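Storing ties in a small closet without wrecking them?

Asked by Stamatia Balaskas, 16 February 2019
Tags: clothing, storage, small spaces

Hi all. My partner and I have just moved to a flat in Onthorpe and the wardrobe is tiny. He starts a new job in March and has to wear a tie every day, after years of wearing one to weddings and that's it. He's inherited a pile of them from his uncle, mostly silk I think, a few wool, and one lovely old one with a Garcia label that I'd be gutted to ruin. At the moment they're over the back of a chair. There's no room for one of those spinning rack things. Do I roll them, fold them, or hang them off something? Also, a couple have bad creases near the knot end. Can I iron those or is that asking for trouble?

3 answers

Duarte Calado
Roll them! I've got 16 and they all live in one drawer. Fold the tie in half so the skinny end sits on top of the wide end, then roll from the fold, nice and easy, not tight like a sleeping bag. Stand each roll on its side in some sort of divided box so they don't spring open. Mine's from a sewing shop, but an old cutlery tray does the job too.

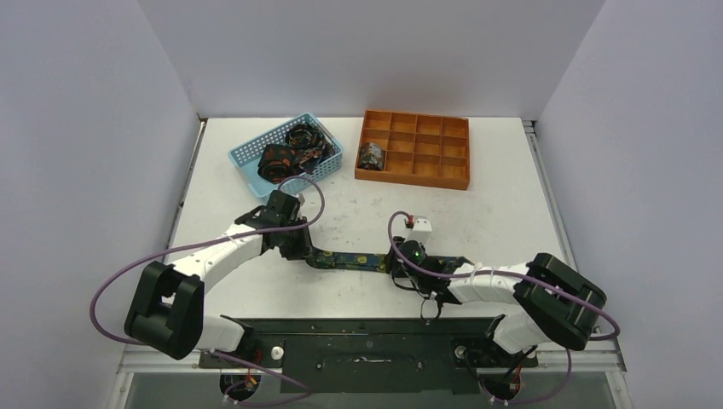 Page 2 of 3

A basket is fine for the ones he wears all the time, but if they're left in a heap the creases come back. Knitted ties and wool ones I'd always roll, never hang, they stretch something awful. And get him to undo the knot every night! My dad used to slip his off over his head with the knot still in, and that's where your creases near the end come from.

As for ironing, I wouldn't put the iron right on silk. Hang the tie in the bathroom while someone has a hot shower, leave it overnight, and see how it looks. It took 2 goes for my worst one.

Dagmar Vondráček
Agree with the steam, but keep it well away from the spray, as water marks on silk are a pain to shift. If you must iron, lowest setting, cotton hanky in between, and don't press the edges flat. They're meant to be a bit rounded. I'd take the Garcia one to a dry cleaner and ask first. Some of them are hopeless with ties so ask if they do them by hand.

Sérgio Sampaio
just use a coat hanger mate, been doing it 13 years

Comment from Stamatia Balaskas
Thanks everyone! Rolled the lot tonight and they fit beside his socks. Will try the shower thing on the creased ones tomorrow.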